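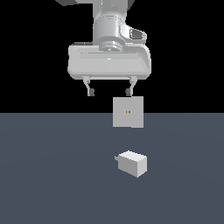

Short Fiction

The Flelley Letter

Getsemaní Escobedo had been on the night bench at the sleep clinic in Plonthorpe for so long that she could tell from the sound of the elevator which of her regulars was coming up in it, and so when Rhys Nepia got off carrying his own pillow and a cardboard folder she had the kettle going already.

"You've brought homework," she said.

"I've brought the letter," said Rhys, and he put the folder down on her desk as gently as if there were eggs in it.

The letter was to the state representative for Flelley and the river towns, a man named Carrillo, and it asked him to sign on to a bill that would make the insurers pay for a second night of testing when the first one came back muddy. Rhys had needed three nights himself, back before anybody knew why he kept nodding off at the wheel of the feed truck, and he had paid for two of them by selling a boat he was fond of. He had started collecting names in March, at the hardware store mostly, and at his sister's church, and once (he was still a little ashamed of this) at a funeral lunch, though the widow had asked for the pen before he could put it away.

"How many?" asked Getsemaní.

"A hundred and seventy-eight. I had it at 175 until supper, and then the Arar boys came by with their mother."

She read it through while he sat on the edge of the bed and let her stick the wires on, which meant she read it in pieces, a paragraph and then a dab of paste behind the ear, a paragraph and then the belt around his ribs. It was a good letter, she thought, but it was an awfully polite one. It thanked Mr. Carrillo for his service and for the new bridge. It said *respectfully* in places where nobody had been about to be rude.

"You never mention the truck," she said.

"It didn't seem like his business."

"Rhys, honey, it was very nearly his bridge."

He laughed so hard that one of the leads came off his chin, and she had to clean the spot and start over. Then he was quiet for a while, looking at the ceiling, and he told her what he had never put on any of her forms, about waking up on the shoulder with the wipers going and no rain, and the feed sacks slid up against the cab, and a heron standing in the ditch as if it had been waiting for him to finish. He had sat there until the sun was well up. He had told his wife there was a line at the mill.

Getsemaní turned over the last sheet, where there was room below the names, and gave him her pen.

"Put in the heron," she said.

"It's lights out at ten. You're strict about it."

"I'm strict with people who haven't got a letter to finish."

So he wrote, sitting up with the wires hanging down his back like a braid, and she went to see to the lady in room 6, and when she came back he had filled the sheet and fallen asleep against the headboard with the pen still in his hand. She eased it away from him, settled the mask and switched off the lamp. Then she read about the heron by the light from the hall, and signed her name underneath.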